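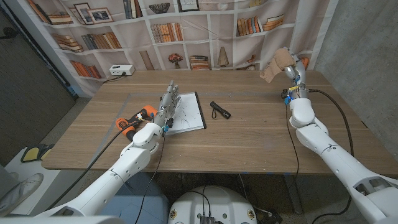 What should stay on a shared work table at the end of the day?
The items that the next group will use within 30 minutes of arriving, and a note board. The rest goes back to the drawer or the shelf.

Clearing the Shared Table: Project Report
Su-bin So
Practical Studies, Treleseo Workshop

Background

Our class shares one wooden table with two other groups at Treleseo. In August the instructor asked each student to pick a small problem in the workshop and try to fix it. I picked the table. Tools were left on it overnight, soft materials got mixed in with them, and the first part of every session went to looking for the flashlight.

I wanted to find out whether a fixed rule for each kind of item would work better than the sign we had, which said "Please keep tidy." The sign had been up since before I joined.

What is on the table

The items fall into a few types. The cordless drill is orange and black and takes up more room than it seems to need. The flashlight is black with a short wrist strap. The white power strip sits along the far edge with its black cord. There is a white board with black lines scribbled on it, and there are soft things that get handled and put down again, mostly in beige and tan.

The soft things caused the most trouble in my notes. A drill has an obvious place and most people will put it there if they know about it. A piece of fabric gets dropped on top of whatever is closest, and then the thing under it is missing. One group reported the flashlight lost, and I found it under a folded apron.

Method

I wrote one rule for each type and taped the list inside the drawer. The power strip stays at the far edge and does not move. The drill goes on the left side during the session and in the drawer afterward. The flashlight stays out all day. The board stays out too, so that a group can leave a message. Soft things go in a bag that hangs from a hook by the door. I paid 50 cents for the hook at a yard sale.

I first put the bag under the table. Alis pointed out that she had to bend down with her hands full, and after that I moved it to the door. Javier wanted the drill to stay out as well. We left it out for a few days and it ended up on top of the board, so it went back to the drawer rule.

At the end of each day I checked the table against the list and wrote down what was in the wrong place. I did not tell the other groups when I would check.

Handling soft items

Long, fluffy pieces twist when they are picked up by one end. Holding them at two points makes them easier to straighten before they go in the bag. I added this to the list after the bag filled up too quickly with things that had been pushed in as a ball. Pieces that were straightened and then laid in a loop took up less room.
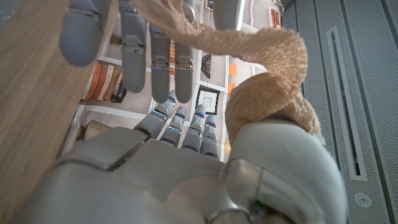
Results

The hard items were put away correctly on most days. The flashlight was out of place only when someone had borrowed it for another room. The soft items improved more slowly. Moving the bag to the door made more difference than anything I wrote on the list.

The board did not work the way I planned. People drew on it and did not leave messages. I kept it on the table anyway, and the Orasport group has started using it for measurements.

Problems and next steps

I was the only person checking, and I missed the days when I had a late class. A second checker would give better records. The list should also say what to do with items that belong to one person, such as jackets and lunch bags, which I left out. I plan to print it in larger type and put a second copy by the door next to the bag.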